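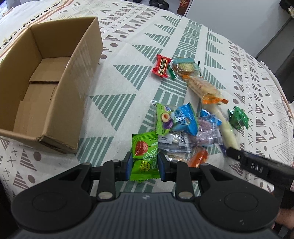 Lenero Hand Kit: Set-up Guide
Guides > Lenero > Hand Kit > Section 2: Your first packing session
Print this page | E-mail this page
01/12/2023, by the Flokside support desk

Now that both grippers have had their full charge, you're ready for the nice part, and we do hope you'll take your time over it!

1. Set an open, empty box on one side of the table and tip your wrapped snacks or lollies out beside it. A mix of shapes and colours is lovely to practise on.

2. Pick up one gripper (or one each, if a friend is joining in) and bring the fingertips down on either side of a packet.

3. Squeeze gently until the blue pads sit against the wrapper, then carry it over to the box and let go. There's no prize for speed, so please don't rush.

4. Carry on for 15 minutes, then have a rest and a cuppa. Your wrists will thank you.

Note: A patterned tablecloth is perfectly fine with the Litcombe software from the April update onward. If yours is older, update it first (see Section 1).

Caution: Keep your free hand well clear of the linkage arms while the fingers are closing, and never grip anything heavier than 60 grams with the standard pads. Mertens heavy pads are sold separately.

5. Switch both units off and wipe the pads with a soft, dry cloth before you put them back in their case.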